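Bits and Bins, 21st May

Hello again, everybody! I meant to write this bit weeks ago, and then the spare room happened, and then I found a box of November's newsletters under the spare room bed (sorry, Melur, I did say I'd posted them), so here we finally are.

I've been on a tidying kick. It started with the bathroom shelf, which had got to the point where you couldn't take down the toothpaste without three other things coming with it. I pulled the whole lot off, put it on the landing, and had a good look at what we own. So many hair ties! Why do I have travel shampoo from a hotel I don't remember staying in?

Rawan Darwish wrote in after the last issue to ask what I do with the awkward stuff, the things that don't stack and don't fold and don't belong to any set. Brushes, mugs, the odd cup from the bathroom sink. She's tried drawer dividers and she hates them. I hate them too, Rawan. You spend 50 dollars on little trays and then your hairbrush is half an inch too long for every single one.

My answer is one deep bin with nothing in it to divide it up. Plain walls, flat floor, in it goes. The trick is to be mean about how much you let in, and I'd much sooner see a couple of cups and a brush with room to spare than a heap you have to dig through.

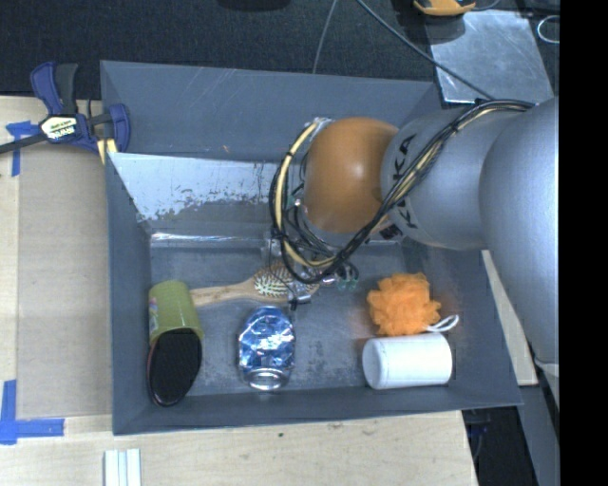 Wooden hairbrush and a green cup in a deep gray bin.

I do love a wooden brush. Mine came from the Skerura shop before it moved, and it has outlasted four plastic ones. If yours is looking sad, pull the hair out with the end of a comb, then swish just the bristles in a little warm water with a drop of shampoo. Don't leave the wood sitting in the water! I did that once and the handle went all rough and I had to sand it. Dry it bristles down on a towel overnight.

As for the bin itself, scuffs don't bother me one bit. Khairul Nugroho keeps telling me to line mine with felt, and he's probably right - but then you've got felt to wash. I wipe mine out with a damp cloth when I remember and call it good.

Gijs De Graaf wants me to mention that his swap table is back, in the hall behind Plisard, and he is after cups and mugs in particular. Chips are fine if they're on the foot and not the rim. He took in 60 last time and they all went, so bring a box and maybe don't take a box home again (I'm talking to myself here).

Next time I'm doing the cupboard under the stairs, which scares me. If you've got a good way to store a vacuum hose, please write and tell me. Mine fell on me this morning.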